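Bench book, plaster side
Thursday, April 29, 2021

Started the day with the lid off the old putty barrel and a cup of coffee going cold on top of the scale, which is how most of these entries seem to start. The putty is the last of the Lesow batch, and it has turned into lovely stuff over the winter. It sits up on the trowel like cream cheese and doesn't slump. I wish we had more of it. When this barrel is gone we are on to the new one, and I had a poke at that too while I was there: still a bit grainy at the bottom, with more water standing on top than I'd like. I poured nothing off. It wants that water and I have made the mistake before.

The job for today was the third round of sample boards for the Painemal house. For anybody picking up this book without having read the earlier pages, they want a polished lime finish in a warm gray, somewhere between wet sand and the inside of a mussel shell (her words, and I have to say they are more useful than most color names I've been given). The first round was too blue. The second round was a nice color but it dried with a bloom on it, a kind of white breath across the surface that wouldn't burnish out however long I leaned on it. I went home quite cross about that one.

I've had a week to think about the bloom and I'm now fairly sure it was my own doing. I wetted the backing coat well in the morning, then got called away to the phone, then came back and wetted it again for luck, and I think by the time the finish went on there was more water in the board than the plaster knew what to do with. It had to come out somewhere and it brought lime with it. Trevor Clegg thinks it was the pigment. We had a good long friendly argument about it over the sink and agreed to do the boards both ways, so that one of us can be right in writing.

Mix for today, same for every board so that only one thing changes at a time:

Lesow putty, well knocked up, 2 liters
Marble flour, the fine one, by eye to the same stiffness as last time (see the smear at the top of the previous page)
Nillon raw umber, 196 grams, soaked overnight
Nillon bone black, a pinch on the tip of the small spatula
No soap in the mix. Soap goes on after.

I know the pinch of black is a terrible way to write down a recipe and I'm sorry. The small scale doesn't settle properly at that end and the number it gave me changed every time I breathed. If the color is chosen I'll make up a proper paste of the black in water and measure that by the spoonful, which is what I should have done to begin with and what I tell everybody else to do.

The soaking did make a difference. In round two I put the umber in dry and thought I'd beaten it in well, and then when I cut a scrap of the board open there were little brown freckles all through it. This time the pigment went into rainwater last night with a rag over the jar, and this morning I stirred it, let it stand while I cleaned the hawk, stirred it again and put it through the old stocking. What stayed behind in the stocking was gritty and darker than the rest. I've kept it in a twist of paper in the drawer in case the people at Nillon want to see it. It's a small amount and I'm not complaining, I'd just like to know whether it's usual.
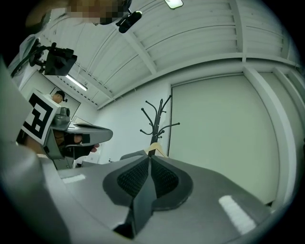 Two grippers, one close up and the other held up on the left.

Board A, wetted once, pigment soaked. Board B, wetted twice, pigment soaked. Board C, wetted once, pigment dry, just for Trevor. He wanted a board D as well, wetted twice with dry pigment, which would be the exact repeat of round two, and he's right that it ought to be there, but I had run out of backing boards with any suction left in them. I've put D down for next week. If I forget, he won't.

First coat went on all of them before lunch with the steel trowel, tight and thin, more of a scrape than a coat. A was a pleasure. B was slippery from the first pass and I could feel the trowel skating on it, which is exactly how it felt last time, though I didn't have the sense to notice then. C was a bit draggy but all right. The color on all of them looks much too dark when fresh. I have to tell myself this every time, even after all these years. It goes on like chocolate and it dries like a dove, and anybody who adjusts it on the first afternoon will regret it.

Waited for the shine to go off before the second coat. I used the back-of-the-hand test: cool but doesn't mark. A and C were ready at much the same time, and B was still tacky when those were done, so I had my sandwich and went back to it. I mention this because on a real wall we won't have the luxury of going off for a sandwich, the whole wall has to come ready together, and if somebody has sprayed one end more heavily than the other we'll be chasing it all day. I would like us to agree on one person doing all the wetting down at Painemal, start to finish, with one sprayer. I don't mind who.

A word about the sprayer. The green one has started spitting. I took the nozzle apart and there's scale in it, and I've left it in vinegar in the jam jar on the windowsill. Please don't throw it out, it looks like something that wants throwing out. I used the spare today and it has a finer mist, which I think I prefer for the backing coat, though it takes forever and my thumb is feeling it this evening.

The second coat was where I slowed down and tried to enjoy myself. Same mix, let down a very little with water, and laid on in short strokes going every which way. I've been trying to get away from my habit of big rainbow arcs, as they catch the light from the side and you can see exactly where my elbow was. On a small board it doesn't matter but on a wall beside a window it's all you see. Short crossing strokes, no longer than the trowel, and keep turning the wrist.
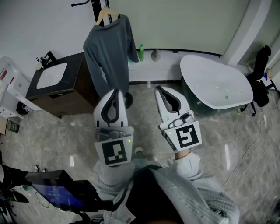

What I noticed on board A, and would like somebody else to try so that I know I'm not imagining it, is that the burnish came up much sooner when I kept the trowel nearly flat and leaned on it less. I've always gone at it with a steep edge and plenty of shoulder. With the flat trowel it took longer to see anything at all, and then the polish seemed to arrive from underneath, very soft, with none of the black metal marks I usually have to live with. It may be the plastic trowel would do the same with less worry. I'll do half a board each way next time and put a pencil line down the middle.

Soap went on A and C at the end of the afternoon. The olive soap, grated and melted down in hot water, at the same weak strength as on the Harnmont job, which anyone can look up on the inside cover. I brushed it on with the soft badger, left it while I swept up, then went over it with the stone. B was still too soft to take it and I left it bare. I'd rather have a gap in the notes than a ruined board.

While I'm on the subject of Harnmont, I stopped by there on my way in to look at how the wall by the basin has done. It has been through a winter with a family using it and I was a little nervous. It's held up well! There is one dull patch at elbow height where I suppose people lean, and a faint tide line low down behind the tap, but no cracking and nothing lifting. I gave the dull patch a rub with a soft cloth and a dab of the same soap and it came back most of the way. They had been cleaning it with something from a spray bottle with lemon on the label. I asked them very politely to stop. We should really have a printed sheet to leave behind with people, and I've said so before in this book, and I suppose that means I am the one who has to write it.

Costs, very quickly, before I forget. The marble flour has gone up again. We have enough for the Painemal bathroom but not if they decide to carry the finish into the hallway, and she did mention the hallway on the phone in that light way people have when they've already made up their minds. The flour comes in 50 pound bags and I'd suggest we get one more in before the job and not after it. It keeps perfectly well so long as it's up off the concrete.

Left the boards standing on the long shelf, faces out, with damp cloths over the battens and not touching. Please don't be tempted to move them nearer to the heater. They'll want at least 7 days before I'd show them to anyone, and the color won't be really honest until after that. Trevor has already had a look under the cloth, I could see his thumbprint in the corner of B, so at least we know it was still soft at closing time.

For next week: board D, the half-and-half trowel board, the black made up as a paste, and the stocking needs replacing as it now has a hole in the toe. Ring Nillon about the grit. Buy vinegar.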